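Prultlow Household Recipe Notes, README

Welcome, and thank you for stopping by! Prultlow is a little collection of 100 handwritten family recipes, typed up over one long November by Viola Melis and Thomas Gatti, with the spelling left just as we found it.

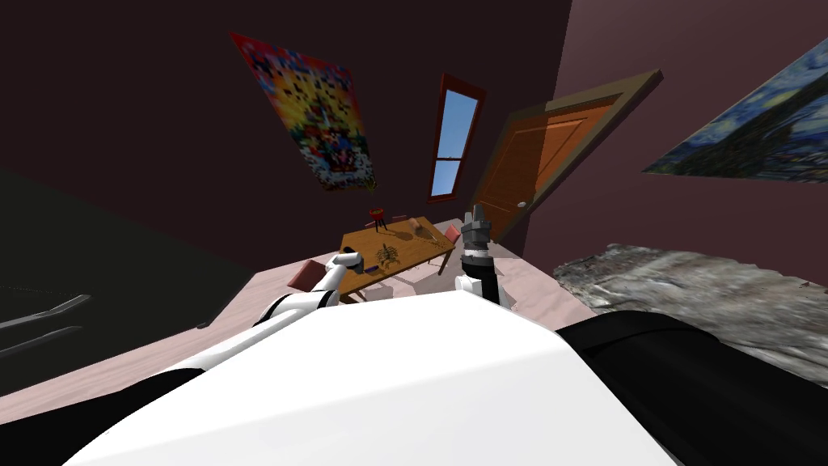

Can I use the recipes in my own cookbook?

Please do, as long as you credit the collection and keep the cook's name with each dish.

Soups and breads are in the first folder, sweets in the second (the jams wandered into both, sorry).

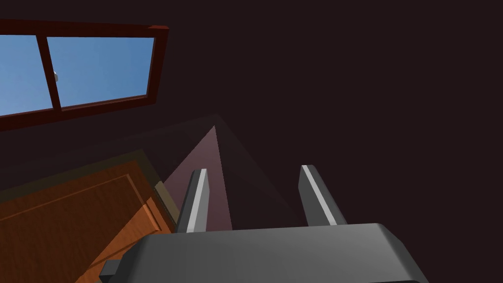
Oven temperatures are in Fahrenheit, and where a cook wrote only "hot oven" we left the number blank.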